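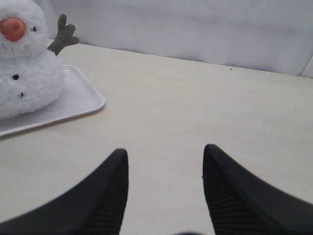 **Molteline revises pile fabric on plush snowman**

Molteline has changed the body fabric on its plush snowman ahead of the winter season, the company said on Thursday. The looped white pile is now fixed to a knitted backing with a tighter stitch, intended to reduce shedding when the toy is handled or washed.

The pattern is otherwise unchanged: two rounded sections, a felt-like carrot nose, black bead eyes and buttons, and striped twig arms with forked ends. The arms are sewn in at the neck seam and can be bent but not removed.

A first batch of 2,593 pieces was finished at the Prornholm works in August. Miyuki Kamata, who runs production there, said 94 were held back for seam and bead pull tests. Three failed at the lower button — the thread had been cut too short — and the step has been corrected.

The beads mean the snowman is still sold as a decoration and is not suitable for children under 3. It should be washed by hand in cool water and dried flat, as hanging stretches the neck seam. Deliveries to Hamada shops begin in October.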